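Cell upkeep meeting, sorting table — notes
February, started 9:40, a bit late
Notes: Kirsten Gagnon
There: me, R.T., Anders, Pilar. Wokham side dialed in for items 1 and 2 only.

1. Open from last time
Spare finger set from Tromura — still not shipped. Pilar to chase again, ask for tracking this time.
Cable sleeve order: closed.
Old log sheets scanned, paper copies can go.

2. Gripper height and finger alignment
Long one. R.T. says closing height drifted after the wrist was taken off for service. Fingers coming in too low on the flat blocks, too high on markers. Two seperate problems or one, no agreement. Anders thinks the table itself isn't level, R.T. thinks the zero got set with the old fingers on.
Agreed order of work: level table first, then redo zero, then teach heights again. Don't touch the height table before the zero is done. Somebody did that last time and we lost a morning.
Close force stays at 30 percent until heights are signed off. Wokham ok with that.
Approach speed capped at 150 mm/s for set-up, 200 for the check run after.
Wrist cable: loops stick out on the left, Anders wants them tied in shorter. R.T. says no, needs the slack for full wrist turn. Leave as is, look for rub marks weekly. Add to sheet.

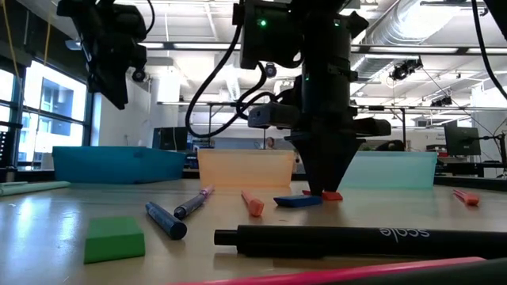

Item 2. Gripper down near the blocks, wrist cable loops at left.

Wokham asked if markers need own pick profile. Yes for now. Slim ones and fat ones share it, split later if we have to.
Wokham dropped off the call here.

3. Bins
Order is blue, orange, teal, left to right. Write it on the sheet so it stops getting swapped at cleaning. The see-through ones slide easier than the blue, per Anders. Try thin rubber feet from Nkuna, Pilar has a sample pack in her drawer.
Bin positions to be re-taught after leveling, all three, even if only one looks off. Start with bins empty and nothing on the table in front. Teach over the center of each bin, not the rim.
Question on glare: table shine under the ceiling lights is throwing off the block finder, or R.T. thinks so. Matte mat suggested. Pilar against, a mat changes the height and we are back to item 2. Parked. Anders to try turning exposure down first, costs nothing.
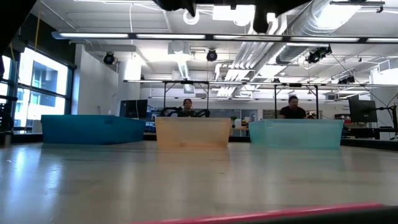
Item 3. Bin order for the sheet — blue, orange, teal.

4. Upkeep sheet
Current one too long, gets skipped. Cut to:
Finger screws — snug, check with the short key
Finger pads, wipe, swap if shiny
Cables, look for rub marks at wrist
Table wipe, dry cloth only, the spray left film
Bin order
Initial and time
R.T. wants a monthly page also for joint grease and brake test. Fine, separate page, he writes it.
Cycle counter read 2084 at last check. Nobody sure if it was reset with the wrist service. R.T. to look in controller log. If it was reset, pad swap date is wrong too.

5. Tindelero software update
Not before heights are done. Back up controller first, two copies, one off the cell PC. Anders wants to hold a week after teh check run, R.T. would go sooner. Left with Anders.

6. AOB
Short hex key missing again. Pilar buying two, one gets tied to the stand.
Please label spare fingers left/right before they go in the box. Current pair were mixed up and that may be part of item 2.

Actions
R.T. — zero, heights, counter log, monthly page
Anders — level table, exposure test, backup, re-teach bins w/ R.T.
Pilar — Tromura fingers, rubber feet, hex keys
Kirsten — new sheet, printed and at the cell

Next one same slot, bring the filled-in sheet. Closed 10:35.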